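Equipment Planning Meeting – Minutes
Handling and Automation Section, Narnetti
Date: 5 Jan 2021
Chair: Concetta Cattaneo
Present: Hala Najjar (purchasing), Arsen Derkach (workstations), Hnat Savchuk (mechanical)
Apologies: Hryhorii Vakulenko
Minutes: Hala Najjar

1. Minutes of the previous meeting

Accepted with one correction. Under item 3, the spare finger pads were recorded as received. They were ordered and have not arrived. Purchasing to chase.

2. Hand-held grippers

Derkach reported on the current sets. Two pairs are in regular use and a third is kept for parts. Wear is concentrated at the finger pads and at the point where the cable enters the body. The sensors themselves have given little trouble.

The section needs four more pairs before the May work block. Two quotations were received. Adura offers complete pairs with cables fitted and a delivery time of nine weeks. Midix offers a lower unit price but supplies the cables separately, and its delivery time starts only when the deposit clears. Savchuk pointed out that fitting cables in house took longer than planned last time and that the strain relief had to be redone on two units.

Cattaneo asked if the Midix price still held once bench time was added. Najjar had worked this out on the previous labor rate, and the difference came to very little. She will repeat the calculation on the new rate before the order is placed.

Agreed: order four pairs from Adura, subject to the revised calculation. Spare pads to be bought with the order and held in the stores cabinet, signed out by serial number.

3. Marker plates

Savchuk proposed cutting replacement plates in house from white sheet stock. The printed dot pattern must match the existing plates or the calibration file has to be changed for each pair. Derkach preferred to buy a batch from the present supplier and keep one calibration file. No objection.

Agreed: buy fifteen plates. Savchuk to check flatness on delivery and reject any plate that rocks on the surface block.

4. Table stations

The tabletop tasks for the spring are set: basket loading, sorting of small parts, and placement on a marked sheet. Each station needs a table, a grid sheet, one basket and a set of small objects. Derkach asked that the grid sheets be treated as consumables and budgeted that way. Outlines drawn on them in pencil are hard to remove fully, and operators lose time working out which mark is the current one.

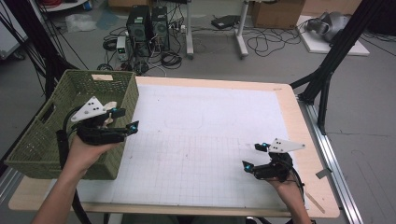 The cost of sheets is low compared with the cost of a repeated session. Najjar will open a separate budget line so that they no longer come out of general office supplies. Baskets are to be bought in one order, all the same model, as the handle opening and rim height both affect how the operator approaches with the gripper.

Savchuk raised table height. The present tables suit a standing operator of medium height and are low for anyone taller. Adjustable frames from Tkachuk were considered. They would cover six stations at a price the section can carry, but the frames are heavier and would have to be in place before the floor cabling is finished.

Agreed: six adjustable frames to be quoted formally, with and without tops. Decision at the next meeting.

5. Computers, power and cabling

Derkach asked for one more recording computer per pair of stations. Cattaneo asked for figures on actual load before approving this. Derkach has logs for disk use but none for processor load. He will collect both over the next work period.

Savchuk requested overhead cable drops for all new stations. Gripper cables currently run down past the operator's hands, and the floor runs have to be moved each time a table is moved. Two routes are possible: drops from the existing black profile posts, or a separate ceiling track. The posts are cheaper and can be fitted without an outside contractor. The ceiling track leaves the posts free for later use.

Discussion on this point was long. Cattaneo noted that the track would use most of the installation budget and leave nothing for bench power supplies. Derkach would accept the posts if the cable length from post to operator is kept the same at every station.

Agreed: drops from the posts. Savchuk to prepare a drawing with cable lengths. Power strips to be fixed under the tabletops at all new stations.

6. Storage

Purchasing asked that unpacked machine parts be entered in the stock list on the day they are opened. Several items were reordered last year while the originals were still on site. Shelving to be quoted together with the table frames – Tkachuk supplies both.

7. Actions

Najjar: revised Midix and Adura comparison; finger pads; budget line for grid sheets; basket order.
Derkach: load figures for the recording computers; serial number list for existing grippers.
Savchuk: cable drawing; marker plate order and inspection; Tkachuk quotation for frames and shelving.
Vakulenko: to confirm floor loading for the adjustable frames.

8. Other business

Vakulenko sent a written question about the service contract on the linear rail. Held over until he can attend.

Next meeting to be called by the chair once the Tkachuk quotation is in.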